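Notas para la charla – jornada sobre transparencia municipal, 21/11/2021

Empezar sin presentación larga. Decir solo que llevo 5 años pidiendo actas y declaraciones de intereses a ayuntamientos pequeños y que hoy hablo de lo segundo.

Primera idea: la declaración de intereses existe en casi todas partes, pero cada municipio la publica a su manera. En Estine es un PDF escaneado. En Birken hay que pedirla por registro y la entregan en papel. En Lodach está en la web, dentro de una carpeta llamada "Varios".

Dar las cifras despacio. Revisamos 1517 declaraciones de concejales y alcaldes. En 342 faltaba al menos un cargo remunerado que sí constaba en el registro mercantil. Aclarar que una omisión puede ser un descuido y que no publicamos ningún caso sin preguntar antes al interesado.

Segunda idea: los plazos. La solicitud media tardó alrededor de 47 días en contestarse. Recordar que el silencio administrativo también es una respuesta y que conviene anotarlo como tal.

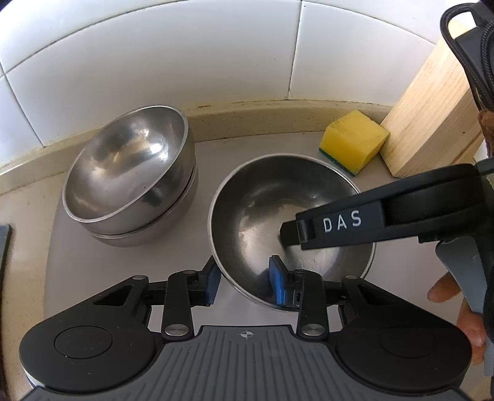
Una vecina de Lodach preguntó en la sesión de marzo para qué servía todo esto, si al final el concejal seguía votando en el pleno sobre la empresa de su cuñado. Le parecía que publicar los datos no obligaba a nadie a abstenerse.

Contestar lo mismo que entonces: es verdad, no obliga. Pero con la declaración publicada, cualquier grupo puede pedir que conste en acta el conflicto – y eso ya deja un rastro para un recurso. No prometer más.

Tercera idea, el formato. Pedimos una tabla única con nombre, cargo, entidad, fecha de inicio y fecha de fin. El modelo de Sheehan ya lo hace y se rellena en un folio. Si hay tiempo, leer los encabezados en voz alta. Si no, pasar directamente a los contratos menores.

Contratos menores: explicar el cruce con las declaraciones, sin entrar en el programa que usamos. Suelen preguntar por la protección de datos. El domicilio y la cuenta bancaria se tachan, el cargo no.

Dejar diez minutos para preguntas. Las hojas con el modelo de solicitud están en la mesa de la entrada.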